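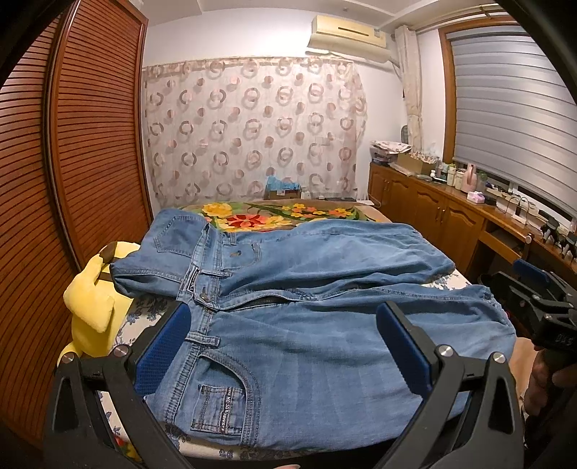 How often should you wash denim? Every ten wears or so is plenty for most people, and you can stretch it further if you air your jeans between outings and deal with small marks as they happen.

Filed under: Laundry & Mending > Denim care

I love this subject, so forgive the length! Denim is cotton, usually dyed with indigo, and indigo sits on the outside of the yarn instead of soaking right through. Every wash rubs a bit of it away. Some of that is lovely (it's how you get those soft pale creases behind the knee), but a hot wash with a heavy spin takes far more than it needs to.

Before you wash

Empty the pockets, including the little coin pocket, where I have washed more bus tickets than I care to admit. Do up the buttons and the zip, then turn the jeans inside out. Check the hems for grit and give them a shake outdoors.

If there's a mark, treat it first. Mix a small drop of washing-up liquid into 200 ml of cool water, dab it on with a white cloth and leave it for 10 minutes. Dab, don't scrub – scrubbing leaves a pale patch that will outlast the stain. Grease may want a second go.

The wash itself

I wash by hand in the bath whenever I have the time, and it's far less bother than it sounds. Run enough cool water to cover the jeans, swish in a small amount of liquid detergent for colours, and push the denim under until the air bubbles stop coming up. Leave it for half an hour. The water will go a rather alarming blue with a new pair, and that's fine. Drain, rinse twice, then press the water out against the side of the bath. Wringing twists the seams, and once a leg has twisted it's the devil to get straight again.

In the machine, choose a cool cycle at 30 or lower, a slow spin, and only dark things for company. Half a load is best. Skip the fabric softener altogether, especially with stretch jeans.

Drying

Pull the legs straight while they're still damp, smooth the pocket bags flat and hang the jeans upside down by the hems. The weight of the waistband does most of your ironing for you! Keep them out of strong sun. I lost the colour on one side of a favourite pair in a single August afternoon on the line at my old flat in Naranell, and I still think about it.

Stiff as a board when dry? Wear them round the house for an hour, or roll them up and knead them a bit.

Between washes

Hang them by an open window overnight. My friend Milagros Domínguez swears by the freezer for smells, and we've argued about it for years. Mine came out smelling just the same, only colder. A steamy bathroom works better, followed by a good long airing.

Look over the inner thighs and the belt loops now and then while you're at it. A thin spot darned early takes ten minutes and hardly shows, and a few stitches at the base of a loose loop will save you a proper hole in the waistband later. Use a strong cotton thread and a denim needle, and go slowly over the thick bits.

Next month: darning a knee, start to finish, with the zigzag stitch.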